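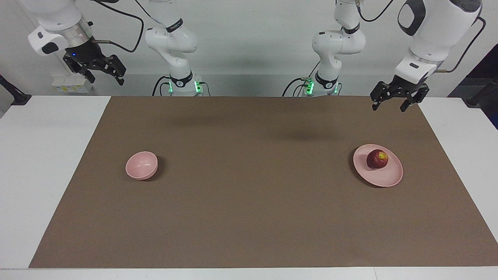 Paired tests, week 3. Picking up where we ran out of time: the whole point of a paired test is that the taster compares A with B and gets as little help as possible from anything else. So position has to be dealt with before anybody opens a packet. Think of it as two pink dishes on a brown mat, one on the left, one on the right. The taster goes left first more often than you'd like, and the first sample gets an edge just for being first. If the Runda crackers are always in the left dish you've measured left, plus a bit of cracker. Half the panel gets A left, half gets A right. Swap on paper beforehand, not as you go.

Terms, quick version

Paired preference: which do you like better. No right answer.
Directional paired (2-AFC): which is saltier / crisper / sweeter. There is a right answer if you know what you changed in the recipe.
Triangle: three samples, two the same, pick the odd one. Chance is one in three.
Duo-trio: a reference first, then two more, which matches the reference. Chance is one in two.

People mix up triangle and duo-trio every year. Both use three samples, the guessing rate is differnt. Write the guessing rate at the top of your sheet before you do anything else.

Codes

Three digit random codes, e.g. 344 and 241. Never A and B, never 1 and 2, tasters read those as grades. No codes that mean something locally (area codes, the room number). Same pen, same size. New codes for each session or panel members start remembering "the good one".

Keep the key sheet away from whoever is serving. If the server knows, the server's face knows.

Order effects, cont.

Paired: AB and BA, equal numbers.
Triangle: six orders. AAB, ABA, BAA, BBA, BAB, ABB. Panel size should divide by six. If it doesn't, recruit or drop the extras before the session, not after you've seen the results!!

Carryover: salt, chili, mint, anything fatty. Plain water and a wait. Unsalted cracker is fine for most things, obviously not if crackers are the product.

Worked example (Hadi Sabbagh's project from last March, used with permission)

Old Runda recipe against a reduced salt version. Triangle test, 24 tasters, each order used four times. Need 13 correct for 5% significance, look it up in the table in the back of the reader. He got 11. So: no significant difference found. That is NOT the same as "they taste the same". To claim similarity you need a bigger panel and you need to say in advance how big a difference you'd put up with. Lost marks on this in about every second report.

Then he asked the same 24 which one they prefered. Don't do this. If they couldn't reliably tell them apart, the preference answers are mostly noise, and asking about the difference first makes them hunt for one. Also a trained panel is the wrong crowd for liking questions. Separate people, separate day.

Stats reminder

Paired preference is two-sided (you don't know which way it'll go). Directional can be one-sided, but only if the direction was written down first. Triangle is always one-sided. With 24 people, two-sided paired at 5% needs 18 choosing the same sample. "No preference" answers: decide beforehand, either forbid them or split them, and report which.

For Thursday

Read the chapter on panel screening, skip the part on scaling for now.
Design a directional paired test for the Vurus lemon drink, two sugar levels. Serving plan, codes, question wording. One page.
Wording is one sentence. Not "is 344 sweeter?" but "which sample is sweeter?"
Bring the plan printed, we swap with a neighbor and look for leaks.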